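Automation in the Linen Room at Lokham: What Changed for the Staff
Student project report, Work and Technology course
Iwona Domański and Jomar Marquez
September 27, 2026

Why we picked this site

Lokham is a residential care home with its own laundry and linen room. Last year the management signed up for a trial of a two-armed mobile robot from a supplier called Jiltow. The plan was that the robot would pick up folded linen, carry it along the corridors and leave it in residents' rooms. The sales material we were given says the robot will "free staff for care." We wanted to know if it did, and for whom. Jomar had worked summers in a hotel laundry and did not believe it. Iwona was more open to the idea at the start, less so by the end.

We spent our site visits in June in the linen room and the east corridor. We interviewed the laundry lead, Szymon Tomaszewski, two linen attendants who asked not to be named, and the site manager, Ryszard Cieślak. We also had a long call with Radosław Zawadzka, who trains the robot's software at Jiltow. Our supervisor was Dr. Wilczyńska.

How the work was done before

Each attendant took a cart from the linen room to the resident floors and back. On a normal day the laundry handled 680 pieces, mostly towels, sheets and cloths. The attendants sorted, folded, stacked, loaded and delivered. The walking part was tiring, but both attendants told us it was also the part they liked. They talked to residents on the way. One of them said she usually knew before the nurses did when somebody had stopped eating breakfast. None of this is in the job description, so it was not in the cost comparison either.

What the robot was supposed to take over

The contract covers picking up a folded item, driving with it and setting it down on a shelf or other surface. It does not cover folding. Mr. Cieślak told us folding was "phase two." Mr. Zawadzka was more careful and said that there was no date for it. We think a reader of the trial agreement would come away with the first impression, and that somebody at Lokham did.

Before the robot goes into a new building, Jiltow practices the tasks in simulated rooms. There are simple stand-ins for people in some of these, so that the software learns to plan a path with someone nearby. Mr. Zawadzka showed us parts of this over the call. He was proud of it, and to be fair the arms moved more smoothly than we had expected.
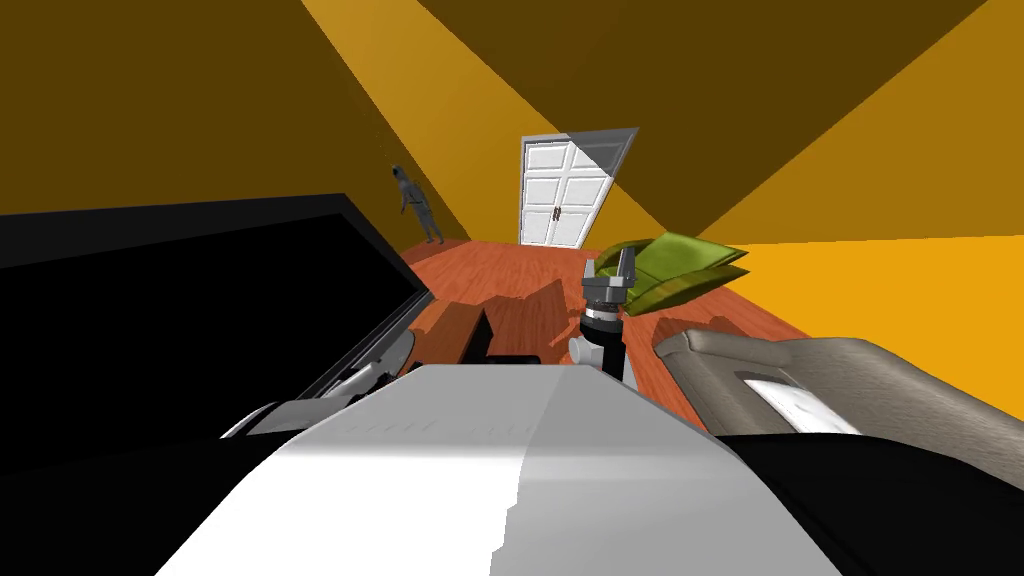
Our doubts were about what such practice leaves out. A stand-in does not ask the robot where its daughter is. It does not put a walker down in the doorway and go back for a cardigan. We asked Mr. Zawadzka how often the simulated people interrupt the task, and he said that interruptions were "on the list." He also said that cloth is one of the hardest things to simulate well, and that a real towel from a real dryer can behave differently from anything the software has practiced on. We were glad he told us. It was not in the slides Lokham got.

What we found

According to the laundry's own log, the robot was sent out with 719 pieces during the trial weeks we looked at. Of these, 538 were delivered with no help from staff. Mr. Cieślak reads this as a good result for a first trial. Mr. Tomaszewski reads the same log and sees all the times one of his people had to stop what they were doing, go and find the machine, and put a towel back in its gripper. We side with Mr. Tomaszewski, mainly because the log does not record how long each rescue took. We asked for those times and there were none.

The attendants' day has changed in ways the log does not show at all. They now fold to suit the robot. Stacks have to be squared off and placed with the thick edge forward. Mr. Tomaszewski wrote a sheet with instructions, and it has been rewritten twice. Both attendants said that folding takes longer this way. They also said they were more alone, because the deliveries had been their time out on the floors.

Nobody was laid off. We want to state this clearly because our first draft hinted at something else. One attendant's weekly hours did go down to 24 when the trial began, and management told us this was a seasonal adjustment. We could not confirm it or rule it out. She did not think it was seasonal.

As for freeing staff for care, we could find no care hours added anywhere in the schedules we were allowed to see. When we asked where the saved time went, Mr. Cieślak said it had been "absorbed." We did not get a better answer by asking again.

Comparison with another site

We had hoped to compare Lokham with Plaltska, a second home in the same group that kept its carts. We only got one visit there and no log, so this part of the project is thin. The attendants there had heard of the trial and were mostly curious. One asked us if the robot could do stairs. The Lokham model cannot, so the upper floor there is still served by hand.

Limits of this report

Our group of interviewees is small, and the laundry lead was present for one of the two attendant interviews, which may have affected what was said. We are not engineers and cannot judge if the software will get better quickly. The trial has been extended, and the numbers may look different by next spring.

What we would ask for

If Lokham goes on with the robot, the rescues should be timed, and the attendants should be the ones who decide how this is recorded. The folding sheet should count as extra work in the cost comparison. We would also like to see one of the delivery rounds go back to a person with a cart, at least the morning one, which was the round both attendants said they missed. Mr. Tomaszewski has already asked for this and is waiting for a reply.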